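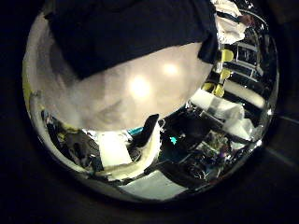 그림 1. 손목 카메라 시야. 위쪽에 남색 천, 가운데에 밝은 곡면과 조명 반사가 보인다.

학생 로봇 동아리 파지 과제 중간보고
수신: Kotian 교육지원 담당
작성: 지도교사 Divya Iyer
대상 기간: 9월까지의 활동

1. 요약

먼저 결론부터 적습니다. 지난 신청서에서 저희는 학기 말까지 Serkville 대회의 천 정리 종목에 출전할 수준이 된다고 썼습니다. 지금 상태로는 그 말을 그대로 유지하기 어렵습니다. 학생들은 성실하게 나오고 있고 장비도 대체로 돌아가지만, 카메라 영상만으로 물체를 찾아 집는 단계는 계획보다 늦습니다. 발표 자료에 들어간 "성공률 81퍼센트"라는 숫자에 대해서도 아래에서 따로 설명드립니다.

2. 진행 내용

기간 중 기록된 파지 시도는 모두 132회입니다. 학생들이 직접 팔을 조작한 시도와 프로그램이 스스로 움직인 시도가 섞여 있는데, 초반 기록지에 이 구분 칸이 없었습니다. 양식을 만든 것은 저이므로 학생들 탓이 아닙니다. 지금은 칸을 추가했고, 이전 기록은 소급해서 나누지 않기로 했습니다. 기억에 의존해 채운 칸은 없느니만 못합니다.

81퍼센트는 조작자가 있는 시도만 모은 수치이며, 그마저 집었다가 놓친 경우를 성공으로 센 날이 포함되어 있습니다. 학생들에게 "집었다"의 기준을 물었더니 답이 서로 달랐습니다. 현재 기준은 들어 올린 뒤 정해진 칸에 내려놓는 것까지입니다. 새 기준으로 다시 재기 전까지는 이 수치를 외부 자료에 쓰지 않겠습니다. 이미 나간 소개문에서도 빼 주시기 바랍니다.
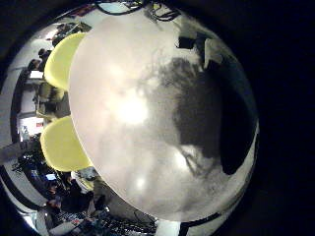 그림 2. 노란 손가락 패드와 그 옆의 희끄무레한 둥근 물체. 표면에 큰 그림자가 져 있다.

3. 카메라와 영상 인식

손목 카메라는 시야가 넓은 대신 왜곡이 심합니다. 그림 2를 보시면 물체가 화면 대부분을 차지하고, 방 안의 사람과 책상은 가장자리에 휘어져 들어옵니다. 학생들은 처음에 이것을 장점으로 소개했습니다. 저는 아직 동의하지 않습니다. 넓게 보이는 것과 필요한 것이 보이는 것은 다르고, 저희가 쓰는 Filier 인식 프로그램은 보정하지 않은 영상에서 그림자 경계를 물체 경계로 자주 잡습니다.

밝은 면에 생기는 둥근 반사광도 문제입니다. 한 학생이 조명을 바꾸자고 제안했는데, 대회장 조명을 저희가 고를 수 없으니 연습실에서만 통하는 해결책이 될 우려가 있습니다. 밝기 기준값을 조정하는 쪽을 먼저 시험하도록 했습니다. 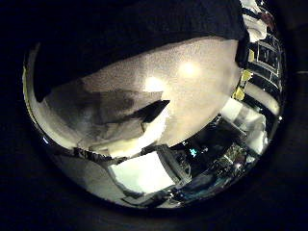

그림 3. 흰 곡면 왼쪽의 회색 그림자. 오른쪽 끝이 쐐기 모양으로 뾰족하다.

그림 3의 그림자는 좋은 교재가 되었습니다. 학생들에게 어디까지가 물체인지 종이에 선을 그어 보게 했더니 사람끼리도 의견이 갈렸습니다. 사람이 합의하지 못한 경계를 프로그램이 맞혔다고 채점하고 있었던 셈이어서, 정답 표시를 두 명이 따로 한 다음 비교하는 방식으로 바꾸었습니다. 지금까지 다시 표시한 영상은 73장입니다. 속도가 느려 학생들의 불만이 있고, 저도 지루한 일이라는 점은 인정합니다.

4. 학생 활동

역할은 조작, 기록, 영상 표시로 나누고 화요일 모임마다 돌립니다. 조작을 맡고 싶어 하는 학생이 많아 순번을 두고 다툼이 있었습니다. 기록 담당은 여전히 인기가 없습니다. 코드 쪽은 실력 차이가 벌어져 한 학생에게 일이 몰리고 있습니다. 그 학생이 빠지면 보정 프로그램을 고칠 사람이 없으므로, 다음 달부터는 짝을 지어 수정하게 합니다.

Trarnham에서 열린 교사 연수에서 다른 학교의 발표를 들었는데, 영상은 훌륭했으나 실패 횟수를 밝힌 곳은 드물었습니다. 저희가 뒤처졌는지 판단할 자료로는 쓰기 어려웠습니다.

5. 예산과 요청

집행은 계획 범위 안에 있습니다. 손가락 패드 예비품 2벌을 구입했고, 인식용 컴퓨터 증설은 보류했습니다. 신청서에는 증설이 꼭 필요하다고 적었지만, 현재의 오류는 계산 속도보다 정답 표시의 품질에서 나온다고 봅니다. 남는 금액은 반납하거나, 허락해 주신다면 천 종류를 늘리는 데 쓰고 싶습니다.

6. 남은 기간의 계획

가. 새 기준으로 파지 시도를 처음부터 다시 기록합니다. 자율 동작과 사람 조작은 표를 따로 만듭니다.

나. 밝은 바탕에 어두운 물체가 놓인 경우를 우선 다룹니다. 그림 4처럼 천으로 보이는 큰 검은 물체와 납작한 짙은 회색 물체가 같은 면에 있을 때 둘을 구별하는지가 첫 시험입니다. 천은 놓일 때마다 윤곽이 달라지므로 모양만 외운 프로그램은 여기서 걸러질 것입니다.
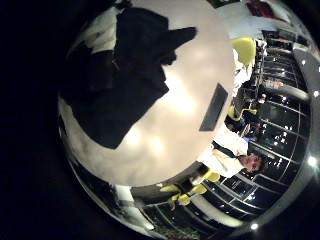
다. 화면 가장자리에 사람이 들어온 영상은 따로 모읍니다. 사람이 있는 쪽에서 오인식이 늘어난다는 학생들의 주장이 있으나, 아직 세어 본 적이 없어 이 보고서에는 결과로 싣지 않습니다.

라. 대회 출전 여부는 새 기록이 나온 뒤 학생들과 함께 정합니다. 천 정리 종목이 무리라고 판단되면 단일 물체 종목으로 바꾸어 신청하겠습니다. 종목 변경에 귀 기관의 승인이 필요한지 회신 부탁드립니다.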